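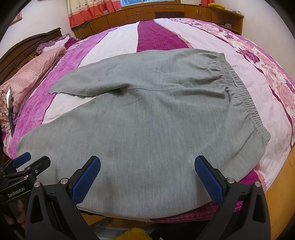
Grey sweatpants laid out on the bed, one leg folded back.

Reading an older parish through its surnames
Posted by Jordan Inskip, 2018-05-08

The study of surnames remains one of the more accessible routes into the history of settlement. A family name passed from father to child follows, in principle, the same line as the Y chromosome, and the two may therefore be compared. In practice the agreement is imperfect. Adoption, remarriage and the informal spelling of clerks have all left their mark on the record.

In February I completed my reading of the burial registers for Trilutcombe, which contain 123 distinct surnames. Of these, 31 occur in every generation for which pages survive, and I have treated them as the settled families of the parish. A further 24 appear once only. They may belong to travellers, to seasonal labourers or to households that moved on before a second entry could be made.

The registers cannot settle where the settled families came from. Four of their names have a form more common on the coast, and it is tempting to propose a single movement inland. I would advise caution. Similar names can arise independently wherever people were called after a ford, a hill or a trade.

Testing of living descendants would assist, provided that consent is properly obtained and that participants understand what a result may reveal about their near relations. A shared paternal line would support common descent for two families of the same name. It would not establish when they arrived.

My transcription follows the original spelling throughout, including the entries in which one man is given two versions of his name. The baptism registers will be taken next, beginning with the earliest volume.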